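Workshop notebook, small bedroom
November 8, 2019

Noémi had the room before me and left it nice and tidy, so for once I got to start with the fun part, the shelf! I have been going back and forth with Kinga all week on whether the white cubby unit belongs against this wall or over by the window in the Yazzie room, and I think we can stop arguing now. It looks right here. There is still space to walk between it and the bed, and the low cubbies are easy to get at when you come in with something in your hand.

1. The red basket
I do like this little thing. The handle is thin, but it arches high enough over the top that you can get a proper hold, and it takes up hardly any space in front of the lower cubbies. Attila wanted the deep bins from the Losteck order (7 of them, still in the hallway, Attila, if you are reading this).
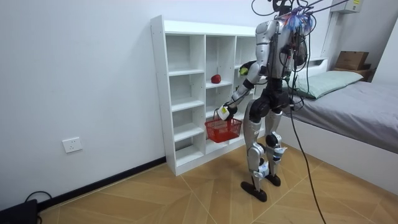

2. Something in it
The mesh sides turn out to be handy, as you can tell from across the room that there is something orange-yellow in there without tipping it out. With the cubbies all bare it is a cheerful bit of color, too. Gray blanket and light green pillow stay on the bed, I have grown fond of that pairing and Katalin agrees.

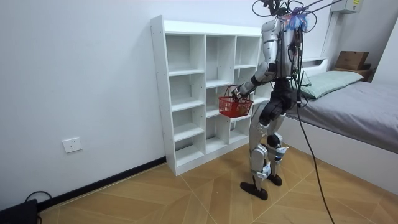
3. Still to do
Ask Yolotzin for the shelf labels, 2 sheets should do. Find out if Uvine still carries the same basket, I would happily have another. Move the Losteck bins before someone trips.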